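Skandotine dock price drop – worth it or wait?

dorottya_cs
I have been following the price of the Skandotine dock since February. Today the Trurkero store has it 20 percent lower, but only for the first 800 orders. The manufacturer still shows the old price on its own page. Does somebody know if they will match it, or should I buy now?

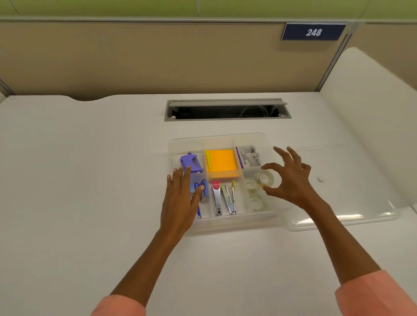

I need it for two monitors and one laptop, nothing special. My old Vörös hub loses the second screen each time the laptop goes to sleep, and I am tired of it.

plugwise48
Buy. They never matched last year. I wrote to support and got a very polite no.

Londerer_fan
I disagree. Last year they started their own sale two days later, and it was cheaper than Trurkero. Also the Trurkero unit comes with the short cable.

plugwise48
That was the old model. Different product.

Londerer_fan
Same box, new sticker. I had both.

dorottya_cs
Thank you both. So I made my list before deciding:

1. Check the return period. Trurkero gives 48 hours for opened boxes, this seems very short to me.

2. Check the firmware. The sleep problem is fixed only from version 1915, and the shop does not say which one is inside.

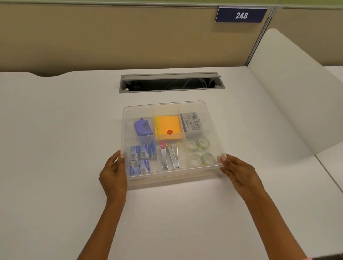
3. Ask if the long cable can be added to the order.

kettle_and_code
Number 2 is the important one. You can update it yourself, but only from a Windows machine. On a Mac you are stuck with what you get.

dorottya_cs
Mine is Windows, so this is fine.

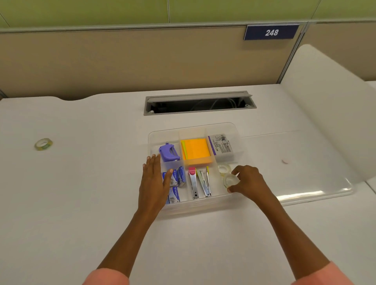 Trurkero answered my question about the cable: yes, they can add it, but it costs extra and most of the discount is gone. The short one would not reach from the laptop to where I want the dock. I would like it at the back of the desk, near the cable slot with the lid that opens, so the wires can go down there and I keep the front free. For this I need the long one.

Londerer_fan
Then wait for the manufacturer sale. The long cable was included there.

plugwise48
Or buy any long cable and stop paying for theirs.

kettle_and_code
Careful, not every cable carries video. Check before you order.

dorottya_cs
I will wait until tomorrow noon – if there is no news, I order with the short cable and look for another one.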